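Chopsticks to the table: the Breltico kitchen swap is back

November 8, 2021

We asked in September which small thing in your kitchen you'd be saddest to lose, and 81 of you wrote in! Plenty of knives, a few beloved ladles, one cracked mixing bowl with a long and touching history. But the answer that kept popping up was the chopstick holder, and I was so pleased, as I've been quietly devoted to mine for years.

If you still keep chopsticks in the drawer with everything else, do try a holder for a week. A metal one full of holes lets the air in from every side, so just-washed wooden chopsticks can dry standing up instead of lying in a damp heap (and a damp heap is how you get that musty smell). A divider inside is lovely to have, too. At our house the long cooking pairs go on one side and the eating pairs on the other, and we've mostly stopped fishing around for a match at the stove.

The other nice thing is that the holder can travel. Carry it over to the table, set it down on the cloth, and everyone helps themselves.
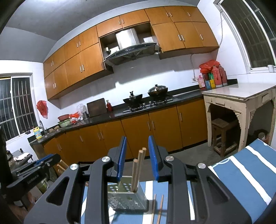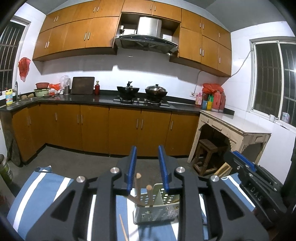
A perforated metal holder and wooden chopsticks on the striped cloth, with the stove behind.

Looking after wooden chopsticks

Several of you asked how to keep them nice, so I've gathered up the best of what came in:

Wash them soon after the meal, with a soft sponge and a little dish soap. Long soaks are hard on wood.

Rinse a handful at a time, rolling them between your palms under the faucet. It's quick and oddly satisfying!

Shake off the water and let them dry all the way before they go into a closed drawer.

Wash the holder as well. Water collects in the bottom, and a bottle brush gets into the corners nicely.

Once in a while, run a finger down each one. Anything split or fuzzy at the tip can retire to the garden, where it makes a very good seedling stake.

Bring one, take one

All this talk has pushed us into doing the kitchen swap again — hooray! It's at the Abdella Room, upstairs from the Colska bakery, and doors open at 6. Bring up to seven clean kitchen things you no longer use and go home with something you will. Holders, jugs, basins, lids without pots and pots without lids are all welcome. Please leave anything electrical at home this time, as we don't have a way to test it.

We have 14 tables to fill and half are already spoken for, so reply to this newsletter if you'd like a spot. Tea is on us, and there will be sesame rolls from downstairs for as long as they last.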